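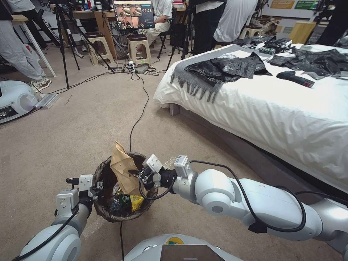

Why are the Tenwood relays tripping when there's nothing wrong on the line? Because the pickup setting is too low for the inrush we get when the big transformer is switched in, and the time delay isn't long enough to ride it out.

That was the first thing asked and the first thing answered, so I've put it at the top for anyone who only reads that far. I took the notes this time, so please blame me for the spelling (and shout if I've put words in your mouth!).

**Relay and switchgear group, February meeting, started 2.10 pm**

In the chair: Marthinus Kekana. Pullar sent two people, Graretti sent one, Simões dialled in and dropped off twice. The rest were our own lot from protection and test.

**Last minutes**

Agreed, apart from the line saying the spare current transformers were 400 to 5. They're 2000 to 5. My mistake, I was looking at the wrong nameplate drawing. Corrected on the shared copy.

**1. Tenwood feeder trips**

Marthinus went through the event records. Both trips came within a few cycles of the breaker closing and the waveform had plenty of second harmonic in it, so we were all fairly happy to call it inrush. Where we didn't agree was what to do about it. Pullar would like to switch on harmonic blocking and leave the pickup alone. I said I'd rather we raised the pickup a bit as well, as blocking on its own makes me nervous if somebody closes on to a real fault. We went back and forth on this for far too long, and Marthinus in the end asked for both options to be run through the model before anyone touches a setting.

Action: me, to run both cases. Pullar to send the transformer test sheets, which we still haven't had.

**2. Reed switch insulation tests**

Graretti have finished batch 102 and it all held. Batch 809 is the awkward one: leakage crept up during the long soak and they don't yet know if it's the potting compound or the leads. I asked if the same compound had gone into the earlier batch and it had, so my money's on the leads, but I've been wrong about potting before. They want to section a couple of the bad ones and look at them under the microscope. Fine by everyone.

Action: Graretti, sections and pictures before the next meeting.

**3. Paper by Simões on earthing control cable screens**

We'd all been sent the draft and most of us had read it. I really liked it! The part on earthing the screen at both ends is the clearest I've come across, though the worked case needs the cable length stating. Marthinus thinks the fault current chapter should come earlier. The line was bad by then, so comments are going by email.

Action: all, comments straight to Simões, copy to me.

**4. Test bench**

The secondary injection set is due back from calibration. Until then we share Pullar's, so book it through me please, and put the leads back in the case with it.

**Any other business**

Marthinus asked whether we want to keep meeting after lunch. Mixed views, left as it is.

Finished at 3.45 pm. Next one in March, same time, and Pullar are chairing.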